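**Report of a visit to the Drandov gear works, Semdale**

Prepared by Keisha Whitfield for the members of the Strickland Engineering Society
01/02/2026

The Society was received at Drandov by Leilani Fitzsimmons, head of assembly training, who accompanied the party throughout the morning. The works supplies small spur gears and plate assemblies to makers of pumps and measuring equipment. Members were shown the turning shop, the tooth-cutting line and the stores before proceeding to the assembly room on the first floor.

The assembly room was the principal purpose of the visit. Work is laid out on dark mats placed over white table tops, so that small metal parts may be found easily by eye. The training piece consists of a round plate with a large central hole and a short peg, together with a set of silver-coloured gears. 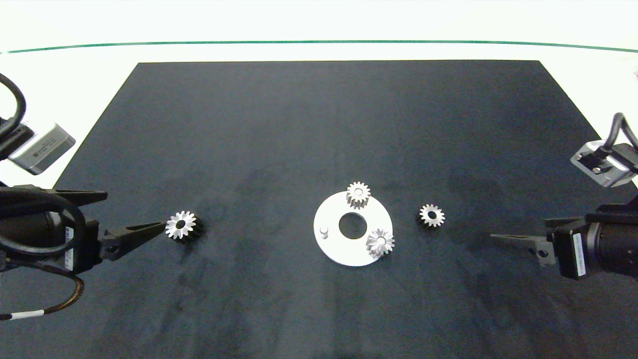

## Parts and inspection

Each gear is checked before it is released to the assembly room. The inspector examines the bore first and then the teeth, which on this pattern are short and slightly rounded at the tips. Any burr within the bore will prevent the gear from seating on its peg, and such parts are returned to the cutting line. The batch under inspection during our visit was numbered 2203 and comprised 500 gears.

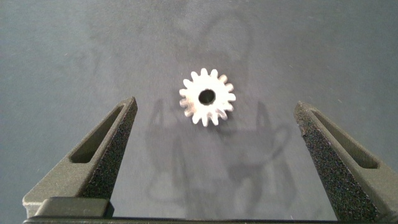
Why is the bore examined before the teeth?

A gear with a faulty bore cannot be mounted for the tooth check, and time spent on it would be wasted.

Mrs Fitzsimmons then explained the handling rules. Gears are held by the outer teeth and kept upright until they are over the plate. The faces are left untouched wherever possible, as finger marks on bare metal may later lead to staining.
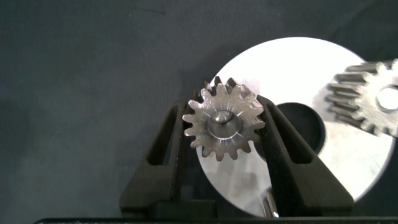 The same rules apply in the packing area, where finished assemblies are wrapped singly and placed in trays of 40. Trays are labelled by hand. The party was informed that a printed label, supplied by Kandosine, is under trial and should be adopted in May.

## Discussion

Members raised questions on training, lighting and the storage of small parts. New staff spend 74 hours in the assembly room before they are permitted to work unsupervised.

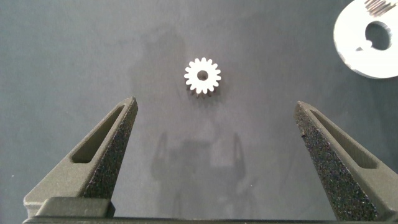
The question of lighting received the fullest discussion. Several members considered the room brighter than was necessary, and asked whether glare caused difficulty towards the end of a shift. Mrs Fitzsimmons replied that strong light is preferred for the checking of teeth. A gear lying flat on the grey surface appears almost white, and its dark bore and all sixteen teeth can be made out at a glance. She accepted that the arrangement was less comfortable for written work, and a separate desk has been provided near the door.

The Society records its thanks to Drandov for its hospitality. Members wishing to join a second visit should give their names to the undersigned.

Keisha Whitfield
Visits Secretary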